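关于我们

学校概况
梅达尔语言学校（Medar）设在哈西尔维尔老城区，主要教成年人学中文、英语和越南语。目前在读学员211人，大部分是上班族，也有退休以后才开始学的。学校没有全日制课程，课都排在早上七点到九点和傍晚六点以后，中午另有一个短班，每次五十分钟。

学校最早只有一间教室，在面包店楼上，楼梯很窄，冬天要自己带垫子。创办人德克兰·斯坎伦（Declan Scanlon）原先在一家船运公司做单证，下班后教同事写商务邮件。后来同事带来了家属，家属又带来了邻居，一张桌子坐不下了，他就辞了职，把隔壁那间也租下来。现在的校舍在克拉维斯洛街（Clavislow）27号，上下两层，一共六间教室，另有一间阅览室。

课程
中文课分为入门、初级、中级和高级四档，每档一个学期。入门班先学拼音和声调，第三周开始写汉字，用的是学校自己编的练习册。练习册改过很多版，早期的版本里有不少邮政和电报方面的词，现在基本删掉了，换成了租房、看病、报税、坐长途车这些内容。

英语课以写作和会议口语为主，中级以上的班每周交一篇短文，老师批改后下一次上课前发还。越南语课由王氏基金（Vương）资助教材费，学员只付学费。这门课开得最晚，报名的多半是家里有越南亲戚的人，也有几位是做家具进口的。

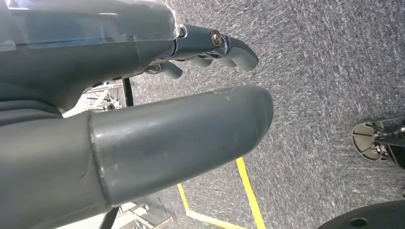
每个班最多十二人，不足五人不开班，已交的费用全部退还，或者转到下一学期。插班须先做一次口头测试，时间十五分钟，不收费。中途换班可以，每学期限一次，请到前台填单子。

教师
苏巴拉奥·卡马特（Subbarao Kamath）负责英语写作，在学校教了十一年，此前在出版社做校对。他批改作业用铅笔，学员看不清的可以当面问他。

切尔西·莱特富特（Chelsea Lightfoot）教中文入门和初级。她自己也是成年以后才学的中文，对外国学员容易混淆的声调和量词比较熟悉。她的班上课不用手机，字典在书架上，可以随时拿。

马特娅·博什科维奇（Mateja Bošković）教中文中级和高级，同时编写练习册。高级班读报纸和短篇小说，也读一些合同和说明书，学期末每人翻译一篇八百字左右的文章，由她逐句讲评。

索米娅·帕伊（Sowmya Pai）管教务和阅览室。排课、退费、请假、开在读证明都找她，工作日下午两点到七点在前台。

阅览室
阅览室在二楼靠楼梯一侧，有几种语言的分级读物、词典和过期杂志。在读学员凭学员卡借书，每次三本，借期三周，可以续借一次。词典和地图册只在室内看。旧书捐赠请先打电话，教科书出版超过十年的不收，带笔记的可以收。

每月有一次换书活动，日期贴在一楼公告板上。换书不限本校学员，附近居民也可以来，带几本来就换几本走。

学费和奖学金
各门课学费相同，按学期交，也可以分两次付清，分期不加收费用。同一家庭两人以上报名，第二人起减免一成。学校每年给87名学员减免部分学费，申请表在前台领取，需附一份收入证明和一段自己写的学习计划，用哪种语言写都行。申请在开学前四周截止，结果用信件通知，不在公告板上公布。

校舍和交通
最近的公交站是老水塔站，下车后沿石阶往上走四分钟。正门有坡道，一楼三间教室轮椅可以直接进入，需要固定在一楼上课的学员请在报名时注明，我们排课时会把整个班安排下来。楼后院子可以停自行车，汽车请停到河边的公共停车场。

每年7月学校停课两周，检修暖气和粉刷走廊，前台照常接电话，阅览室不开放。

报名
秋季班现已接受报名，可到前台办理，也可以来信索取报名表。第一次来的人可以先旁听一节课，提前一天告诉前台要听哪个班就行。

本页内容更新于2023年6月23日。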